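Right, thread time. A few of you asked what our robotics club has been up to since the regional comp, so grab a cuppa, this might run long.

Short version: we're learning to fold laundry. Well, we're learning to collect the data so that an arm can learn to fold laundry, and it's a much slower hobby than I was led to believe.

Cloth station, black hand-helds, light wood table.

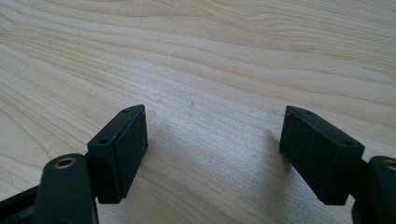
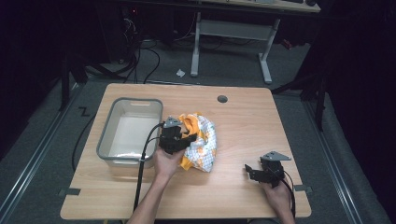 So the goal for this term is 2000 demos of cloth going into a tub. Tea towels, pillowcases, whatever people bring from home. You do the job yourself with the grippers and later the policy gets trained on all of it. One go is over before you've had time to think, which is great until you're on your fourth hour of it.

There are 13 of us on the roster this term and the sign-up sheet was full by lunchtime!! Last year we couldn't get five people to stay for the soldering workshop. I blame the free pizza.

Gopinath Reddy wrote the checklist we all use (cloth crumpled, not folded, at the start, sleeves rolled up, no talking to the person at the table mid-demo). I break the last one constantly. Sorry Gopinath.

Biggest thing I've learnt: I have terrible manners with my left hand. The right one waits politely and the left just grabs whatever's closest. When we played back my first batch, the left did nearly all of the work. Toon reckons the model will come out left-handed if I do any more shifts.

Second biggest thing: pinch a fold, don't go for a flat bit. On a flat bit the fingers just skate over the top and you look like you're trying to pick up a sticker with oven mitts on.

We also had a proper argument about whether to keep the fumbled ones. Ezequiel wants them all binned. I want to keep the ones where you drop it and recover, because surely that's the useful part? Current compromise is a separate folder called "oops" and it's filling up fast, mostly with mine.

Naming update! The project is officially called Pudness. It won the vote by 4. My suggestion (Sir Folds-a-Lot) came dead last and I'm taking it really well.

Training the first little model this month on whatever we've got by then. My favourite bit is going to be watching it go for a tea towel on its own, and I'm fully expecting it to miss. If it gets even one in the tub I'll be unbearable on here for a week, you've been warned.

If you're on campus and want a go, message me. No coding needed, first timers are very welcome, and shifts are 26 demos each so you'll be out before your arms get sore. Bring an old tea towel if you've got one, the uglier the pattern the better.

Ok off to relabel a heap of files because somebody (me) spelled "pillowcase" three different ways. Night all!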